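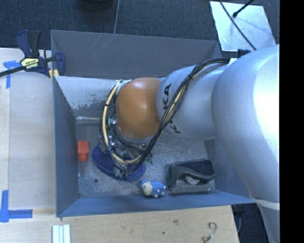 Relville sorting hall opens new hours for mixed bins

19 February 2019

The sorting hall in Purkuvbridge, which is run by the Relville reuse center, has longer opening hours from this week. The hall now receives mixed household goods until 7 in the evening. Before the change it closed at four, and many people who work during the day could not come.

Mixed goods are the small things that remain when a home is cleared: toys, shoes, kitchen items, parts of games and other objects that do not belong to any clear group. In December the center received over 20 full bins of such goods, the most for one month since the hall was opened. A part of them is still waiting in the back of the hall.

All mixed goods are first put in deep metal bins and then taken out piece by piece. Every piece goes to one of six places: toys, clothing and shoes, kitchen, tools, books and games, or recycling. Small toys such as animal figures are kept together and washed before they go to the shop. A shoe without its pair stays on a shelf for 31 days. If the other shoe does not arrive in this time, it is sent to the company Stedovia, which takes used textiles and soles for recycling.

The center asks visitors to follow some simple rules. Please bring the goods in open boxes and do not tie them in plastic bags. Glass and knives should be wrapped in paper and given to the staff at the desk. Batteries must be taken out of toys at home. Wet clothes and opened food cannot be received. Large furniture is still accepted only at the old address in Relville, and for this it is necessary to call first.

The children's shelf in the shop is also bigger now. It has been moved from the cellar to the ground floor, beside the entrance, and it is possible to reach it with a stroller. Toys on this shelf have one common price, and sets which are not complete are free.

Visitors who come by car can use the yard behind the Kubo bakery for unloading. The gate is open during the same hours as the hall. Please do not leave boxes in front of the gate when it is closed, as the rain has damaged many good things there during the winter.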